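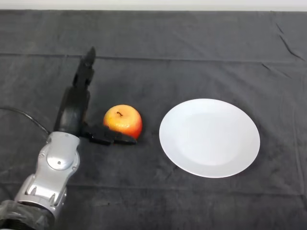
Red-and-yellow apple and a white plate on a dark cloth.

Borkel Apple Names, release 3
README, last changed 2006-01-31

What you get

One tab-separated text file with 2,892 rows. Each row is an apple name as printed in a nursery list, a fair program or a cookbook, plus the source, the page and the spelling we settled on. Text only.

Where it came from

The bulk was typed in from the Khurana card index. The rest is the old Grular list, which I would not have included if it had been up to me. Grular gives no page numbers, and 32 of its names appear in no other source I could find. They are marked "unconfirmed" and I suspect most are typing mistakes -- a few look like towns.

Columns

name: as printed, odd capitals included
name_std: our spelling
source: short code, see sources.txt
page: blank for Grular
same_as: another name for what is claimed to be the same apple

About same_as

Be careful with it. Growers renamed apples to sell them, and old lists copied each other, so two sources agreeing often means one source. Release 2 treated these links as settled. I have seen no good reason to, and they are now just claims.

Known problems

Accents were lost when the file went through Humadeck. "Early" and "Earley" may or may not be different apples. Ripening dates were dropped; half of them said September, which I don't believe.

Corrections to Unnur Þórarinsdóttir, with a page number please.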